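Dromanham Household Forum
Cleaning and Laundry > Bathroom bits

Thread: Wiping down bottles before they go back on the shelf - worth it?
Page 1 of 1

lindsay_lockyer
Posts: 295
Jun 15, 2025

Hello all, I've been reading for ages and finally have something to ask. Every so often I clear everything off the bathroom shelf and give the lot a proper going over before it goes back, the bottles and jars as well as the shelf. You know how it gets, that slightly tacky film round the necks with fluff stuck in it. My sister thinks I've lost the plot and says a bottle of body lotion doesn't need a wash of its own.

I do it at the little table because the light is better and I can sit down with a cup of tea next to me. One hand holds the bottle, the other has a wipe, and I go round from the bottom up and finish at the cap. Small things wait at the back until it's their turn. The whole job takes me most of an episode of something.

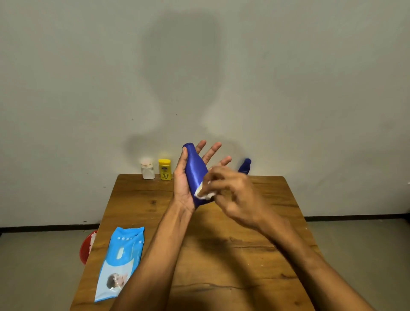
What I'd like to ask

1. Do you take the caps off or leave them on?
2. Wipes, or a damp cloth and a drop of washing-up liquid?
3. Has anyone found a way of stopping lotion collecting round the neck in the first place?

Thanks in advance, and sorry for going on!

Ewan Pryor
Posts: 2054

Welcome, Lindsay, and no need to apologise, going on is what this place is for. Caps off every time for me. The worst of the muck sits in the ring underneath, where the lid meets the neck, and if you only polish the outside you've left it all behind. I line mine up on a tray with the caps in front so the right one goes home to the right bottle.

Cloth over wipes, though. I bought a big pack of the Cadeck ones in January and they left streaks on anything shiny, dark plastic especially. An old flannel wrung out hard does it better and goes in the wash afterwards.

SaminaR
Posts: 2425

I'm going to disagree with Ewan a bit, which he's used to by now. A flannel holds far more water than you think, and if the cap is off you run the risk of getting it inside. I wouldn't want tap water dribbling into a cream I'm going to be using for the next few months. A wipe folded small goes just where you put it.

What I do differently is the little bottles. Anything with a nozzle or a small end piece I hold upright and firm in my left hand and work the fiddly part with my right, very gently. They can be stiff when the stuff has dried round them, and I've split one by being impatient (hand cream all up my sleeve, and it was a good cardigan too). A few minutes with a warm cloth wrapped round it usually loosens things.

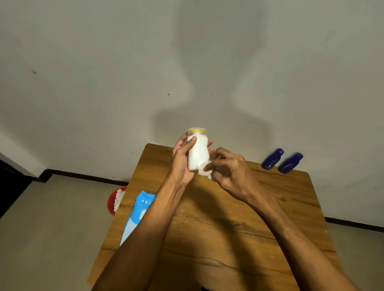 Getting to grips with the small white bottle.

Vaughan O
Posts: 7

Sorry to be the grump, but why bother? They're going back in the same steamy bathroom and they'll be just as sticky by the end of the month. I give the shelf a wipe, the bottles go back as they are, and I've never come to any harm. My late mum kept a spotless house and I don't believe she cleaned the outside of a shampoo bottle in her life.

SaminaR
Posts: 2425

Vaughan, I bet she did it when you were at school.

lindsay_lockyer
Posts: 295

Ha! I think she might have, you know.

Thank you both (and Vaughan). I've had a go with the caps off and Ewan is quite right, the grubby part was under there all along. I've got body milk in the dark blue NIVEA bottles, and with the lid gone you can get a wipe snugly round the neck without knocking anything. I stand the bottle on the table and keep hold of it round the body, so it doesn't skate about.

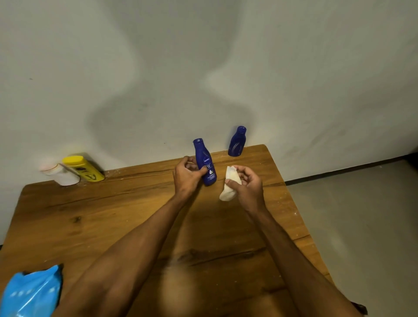 I did try the flannel on the outside of one as well, for fairness. It came up nicely, but I was nervous near the opening, so I'm with Samina there. Perhaps the answer is flannel for the body with the cap on, then a wipe for the neck with the cap off? It does mean going round everything twice, but I don't mind that with the radio on.

Rawiri Rewi
Posts: 295

On your third question, which got a bit lost in the flannel war - wipe the neck with your thumb after you've poured and rub that on your elbows. I've done it for years and hardly anything builds up. I also stand mine in a Tretusora tub, one of the shallow ones, so any drips land in there and I only have the tub to rinse.

Ewan Pryor
Posts: 2054

Flannel for the body and wipe for the neck, I can live with that. Is the tub the one with the lip, Rawiri? I had one and the lip made it a pig to dry.

Rawiri Rewi
Posts: 295

No lip on mine, straight sides. Got it from the market, the stall by the car park.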